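3.2 Recording the speech samples

Speakers from Bruvari and Grasso read the same list of 200 words, each placed in a short carrier sentence. Sessions ran in the morning, before street noise picked up. Each speaker read the list twice, with a break of 9 minutes between readings.

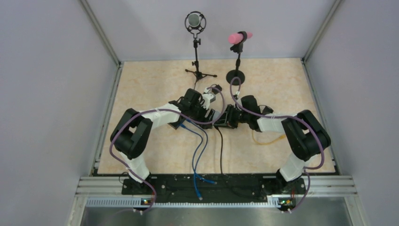
Figure 2. Two microphones on black stands, at the far side of the work surface.

Vowel length was marked by hand, following Parisi's earlier scheme. Tokens with a cough or a false start were dropped, which left 2969 for analysis. Of these, 1594 came from Bruvari speakers. Sorrentino checked the marks on all word-final vowels, where the two towns differ most.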